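3.2 Silence and the evening office at Wasten

We now turn to the part of the study that surprised us most, and that we still enjoy rereading. The monastery at Wasten kept a book of its evening office through the whole of its long decline and recovery, and 306 of its entries can be read from start to finish. What a gift for anyone who cares about how prayer life changes! In the early entries the psalms are simply listed. Later on, the brothers start to note how long they stayed silent after each one, and the notes get longer and warmer as the years go by.
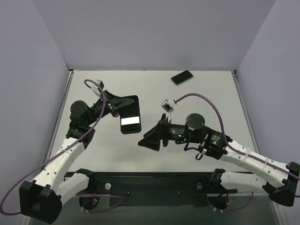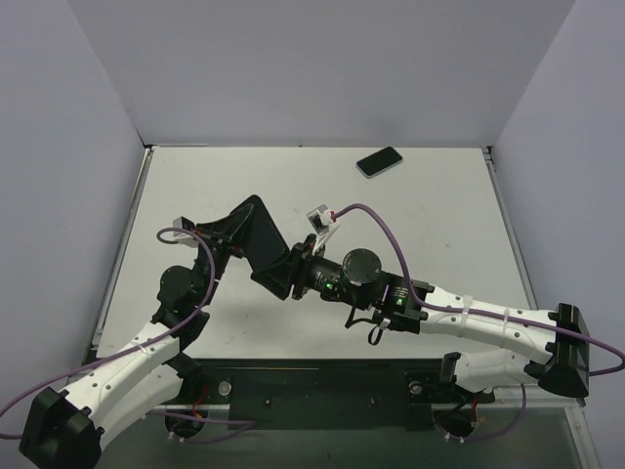 Figure 4. Two robot arms at a pale tabletop, with a dark, phone-like object at the left arm in the first view and where the two arms meet in the second.

The sister house at Arnia followed a different path. Its rule asked for 20 psalms a day, and the house held to that number even when only a handful of monks were left to sing them. Silence is hardly mentioned. Yet the letters sent from Arnia to the parish of Fluvier (200 of them survive, a wonderful body of writing) speak again and again of "the quiet between the verses," a phrase we found in no other source from the region.

We read these two habits as close relatives. Both houses were relearning how to listen, one by lengthening its pauses and the other by guarding its short ones. Section 3.3 takes up the same question for the hermits of Nigatu, who left no office book at all.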